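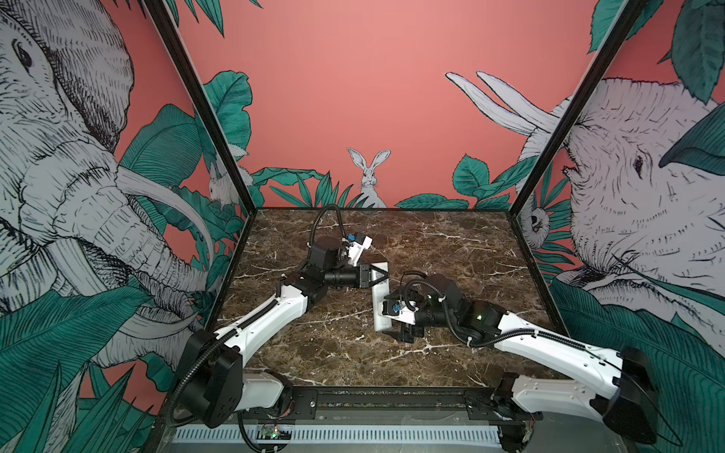 Felicja Nowakowski wants to know why we don't drop things all the time when we pass them to each other, given that one person has to let go and the other person has to not let go, and they hardly ever discuss it first.

It's a fair question, Felicja, and most grown-ups would answer it by saying "well, you just hand it over." Grown-ups say "you just" about a lot of things they can't explain, such as riding a bike and folding a fitted sheet. So let's try to do better.

Who's got it?

Suppose you are passing your brother the TV remote. (Suppose also that you are feeling generous.) At the start you have it. At the end he has it, and you will be watching the show about trucks. In between there is a very short time when you both have it, and that bit in the middle is where all the cleverness lives.

If you let go before he has it, the remote falls. If he has it and you don't let go, you are now in a tug-of-war, and somebody will shout for a parent. A good pass goes between those two disasters, usually in less time than it takes to say "here you go." You have done it thousands of times, and you probably weren't even looking for some of them.

Your fingers are weighing things

When you hold something up in the air, you have to do two jobs. The first is to carry its weight, so it doesn't go down. The second is to squeeze it, so it doesn't slide out from between your fingers. Your fingertips are packed with tiny sensors under the skin that notice pressing, stretching and slipping. They send messages to your brain, and your brain keeps changing the squeeze without bothering you about it. You have enough on your mind.

You squeeze slippery things harder than rough ones. You squeeze heavy things harder than light ones. And whatever you're holding, you normally squeeze a bit more than you strictly need to, in case of surprises, like the dog.

Now your brother takes hold of the other end of the remote and starts to lift. Some of the weight goes to him. Your fingers feel the remote getting lighter, even though it's the same remote it was a moment ago. Lighter means you can squeeze less. He's carrying more, so he squeezes more. Down goes your grip and up goes his, like two kids on a seesaw, until you're holding nothing and he's changing the channel.

That means you don't usually decide to let go. Your fingers find out that they aren't needed anymore, and they go off duty.

The one who gives is the one who worries

The two people aren't doing quite the same job. The giver's job is mostly to keep the thing safe. The taker's job is mostly to get it. You can see this when something does get dropped: the giver tends to grab after it, and the taker tends to say "I thought you had it."

So the giver hangs on for a tiny bit longer than needed, to be sure. You can feel this if you pay attention. There's a small tug at the end of most passes, just before the other hand gives the thing up. With a pencil it's barely there. With a full bowl of soup it can go on for ages, with both people staring into the soup and asking "Got it?" and "Have you?" over and over.

Leave some room for the other hand

A good giver thinks about where the taker is going to hold on. That slim white thing up there, the one shaped like a little box or a remote, has one grip at its upper end, and there's still plenty of it left lower down for the other side. If you wrap your whole fist around a small thing, the other person has nowhere to put their fingers except on top of yours, and that's holding hands.

Long, thin things are easy to pass. You take one end, they take the other. Rulers, carrots and rolled-up posters are all a pleasure. Small round things are awful. Nobody has ever passed a pea from fingertip to fingertip with dignity. For peas, coins and beads we use a different trick, where the taker makes a bowl out of one hand and the giver lets the thing drop in. It's a drop, but it's a drop on purpose, so it counts.

And some things have a right end and a wrong end. Scissors get passed with the handles toward the other person and the blades closed, tucked safely inside your hand. A mug of something warm gets passed with its handle free, and hot drinks are best put down on the table so the other person can pick them up for themselves. Putting something down first may look like cheating. It's really a pass with a table in the middle, and tables have very steady hands.

Your eyes go first

Before the fingers get to do anything, there's a lot of looking. You look at the thing. You look at the person. You start moving your arm out, and they see it moving and guess where it's going to stop. Their hand often sets off before yours has arrived. The two hands meet somewhere in the space between you, usually closer to the middle than to either person, unless one of the people is lying on a couch and refuses to move.

If you've ever held something out to a person who was reading, you'll know what happens when the looking part is missing. You stand there. Your arm gets tired. You wave the thing a little. You say their name in the voice. None of this is your fingers' fault, because nobody has called them yet.

Passing to yourself

You don't even need another person. Hold this evening's toothbrush in your left hand and move it over to your right. That was a pass as well, and it was much easier, because both hands belong to the same brain and the brain tells each one what the other is up to. You can do it in the dark. You can do it behind your back, which is a good way to find out how little your eyes are needed, as long as you choose something that doesn't mind the floor.

It's also how we turn things around. Say you've picked up a spoon by the wrong end. You can put it down and start again, or you can pinch the free end with your other hand, let go with the first, and there it is, the right way up. People do this all day long. Watch somebody put away the silverware and you'll see it over and over, unless they notice you watching, in which case you'll be asked to help.

Things to try

You'll need a friend and a few objects that won't break. A wooden spoon, a sock and an empty cereal box will do nicely. Stay off the good plates.

The slow pass. Hand over the spoon as slowly as the two of you can stand. Try to feel the weight leave your fingers. See if you can spot the little tug at the end.

The closed-eyes pass. The taker looks, and the giver shuts their eyes. Then swap. One of these is a good deal harder than the other, and you should make a guess before you find out which.

The glove pass. Put on thick winter gloves and try again. Your sensors are still in there, but now everything they hear is muffled, like someone talking through a pillow. Most people squeeze much too hard.

The sock. Pass a sock. Then try to work out who had it at each moment. Floppy things don't share their weight the way stiff ones do, and you may find the giver has let go before anyone is ready. It's only a sock.

The 18 game. Pass the cereal box back and forth 18 times, holding only the end that's nearest to you. By the last few you'll be quick and quiet at it, and you won't be able to say how you're doing it, at which point someone may ask, and you're allowed to tell them you just hand it over.

Words to know

Grip: how hard your fingers squeeze something.

Load: the weight you are carrying. In a pass, the load moves from one hand to the other.

Giver and taker: the person with the thing, and the person who's about to have it. With the TV remote, these may be hard to tell apart.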